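Flatware Sorter and Table Setter (part-time), Bernow Tableware Rental
Posted 2023-07-11
Reference: 403

Bernow rents flatware, plates and glassware for banquets, weddings and company dinners. We are hiring two people for the flatware room at our Morner Street building. The work is done by hand, at a table, in four-hour shifts. The position runs through the end of December and may be extended.

The work

Flatware comes back from the wash in mixed bins. You sort it by type and pattern, check each piece, wipe off water marks, and pack it in sleeves for the next order. A standard order is 204 place settings. On some days you will also lay sample settings for customers who come in to choose a pattern.

Most errors are made with patterned spoons. Our stock includes plain handles and handles with raised decoration, and the lengths are close. Pieces are sorted by the handle first and the bowl second. Raised floral work holds polish residue and has to be checked along the full length of the handle.
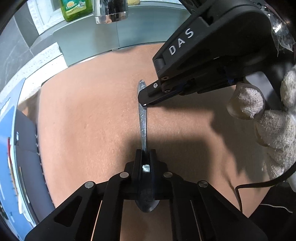 Requirements

Able to sit or stand at a table for a full shift
Able to lift a packed crate of up to 55 pounds with a cart nearby
Good close vision, with or without glasses
Comfortable with repeated small hand movements
Able to read an order sheet and record shortages on it

Experience in catering or hotel work is useful but not required. Training takes two shifts and is paid at the normal rate.

Not part of this job

Delivery, washing and repair are handled by other departments. Bent or pitted pieces go in the reject tray and are logged by pattern name. The Joubert and Trusumell patterns are logged on separate sheets.

How to apply

Send a one-page resume and the hours you are free. Put the reference number in the subject line. Applicants who meet the requirements will be asked to come in for a short sorting test, which uses one mixed bin and takes less than an hour. Bring reading glasses if you use them. Cotton gloves are supplied.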